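Home Organizing Forum > Kitchen and Pantry > Label maker or marker for shared shelves?

tansyroot
Posts: 100
We share a kitchen and break area with two other offices on our floor and the shelves are a mess. People put things back wherever there's room. I've been asked to label everything before the end of July. I can borrow a Zorkia label maker or I can do it by hand. Has anyone done a space this size both ways? I'd like to do it once and be finished with it.

pellworth
Posts: 1418
Label maker. Handwriting looks fine the first week and then somebody else adds one in a different color, and then another one in pencil. With printed labels people are less likely to add their own. Get the wider tape. I used 8 mm Nistor tape on our spice shelf and my husband couldn't read it without his glasses.

onu_z
Posts: 1327
I'd go the other way. I did our shared room by hand and I don't regret it. We have a herringbone floor, white tables, pale walls, and everything gets moved every couple of weeks depending on who needs the space.

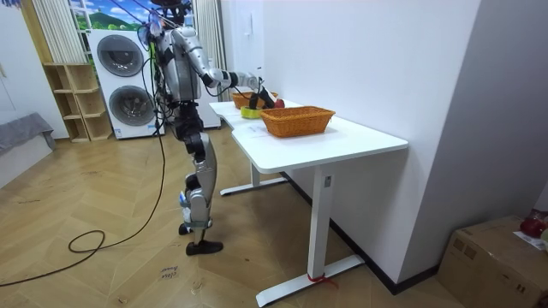 The trouble with printed labels in a place like ours is that they only work if the shelf keeps doing the same job. When the coffee things moved to the other wall I had a row of stuck-on labels that were wrong, and the Nistor tape left glue behind that took me an evening to get off. Now I write on plain paper. If something moves, the paper moves too.
Zamfira Onu

pellworth
Posts: 1418
You can get removable tape, though. The glue problem is the cheap cartridge and has nothing to do with printed versus handwritten.

Also paper gets splashed. Near a sink I wouldn't give it a week.

dunlin_hollow
Posts: 212
Paper by the sink goes in a plastic sleeve. We did that at the school where I work and the sleeves are still up. My question for onu_z is what pen. I've tried four and they all either bleed or fade.

onu_z
Posts: 1327
Flander fine marker, black. It hasn't faded on me yet but it's not in direct sun either. Let it dry before you stack the sheets.
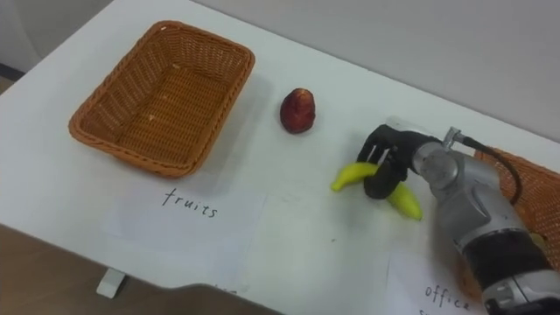
Wording matters more than the pen, I think. I used to write long labels, "apples, oranges, bananas, please return here," and people ignored them. One word is enough for most things. The sheet by the wicker basket says "fruits" and I left it there. If somebody brings pears I don't need a new label. I do wish I had used a thicker tip on that one, a thin marker on a white sheet on a white table is easy to miss.

pellworth
Posts: 1418
Well, that is my point. White on white with a thin pen. A printed black-on-yellow strip you can see from the door.

dunlin_hollow
Posts: 212
Or colored paper. Cheaper than cartridges.

mrs_kettering
Posts: 39
I don't think either one matters if the categories are wrong. Our office had beautiful printed labels, and one shelf said "dry goods" and one said "snacks." Crackers ended up on both, plus on top of the fridge. Ask the other two offices what words they use before you print anything.

tansyroot
Posts: 100
Good point about asking. I sent a note to both offices this morning. One already answered that they want their tea kept separate, so there's that.

I think I'll do paper for a month, see what moves, then print the ones that stayed put. pellworth, which removable tape do you use?

pellworth
Posts: 1418
Jaker. The matte one, the glossy one curls at the corners.

onu_z
Posts: 1327
A month of paper first sounds right to me. Write the date on the back of each sheet so you know which ones lasted.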